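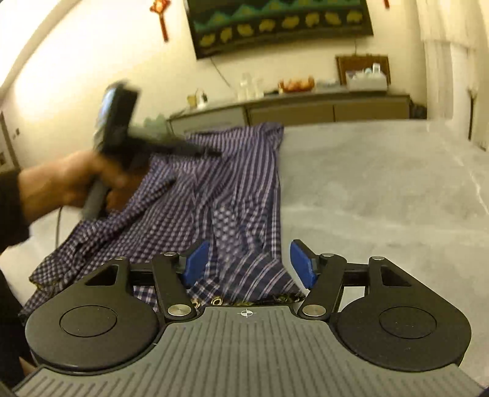
Figure 2. Checked shirt lying crumpled, with small and larger checks meeting where the panels fold over each other.

I picked checked shirts for this part of the study because I iron a lot of them, and I've always suspected the pattern does half the work for you. If the lines run straight, the cloth is lying straight. Plain shirts give you no such help, as anyone who has squinted at a white school shirt will know!

The trouble starts when the shirt is in a heap. In Figure 2 the size of the check changes from one panel to the next, so you can't simply follow a line from hem to collar. The Heydari notes I worked from treat a shirt as one sheet of cloth with sleeves attached, and I don't think that gets us very far with a garment in this state. The Grellberg scheme is kinder - it lets a heap be a heap, and scores the mound and any flat flap separately. I've used it for all 800 entries in the Skistus list.
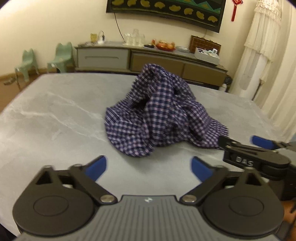 3.2 Finding a place to start

My own habit is to look for the collar first, but in a proper heap it's often buried, so I go for a fastening instead. Snaps and buttons sit along an edge, and once you know where one edge is you can usually guess at the next. I coded every shirt for whether a fastening showed from above (yes, no, or can't tell), and I'll admit I used the third box more than I'd planned.

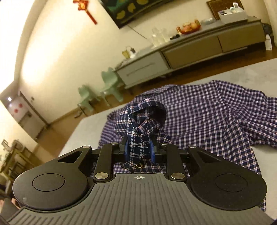
Figure 3. Navy plaid cloth gathered into a twisted peak, with a small round fastening near the bottom of the gather.

Peaks like the one in Figure 3 go down as "gathered" in the Dirkance coding, whatever the rest of the shirt is doing.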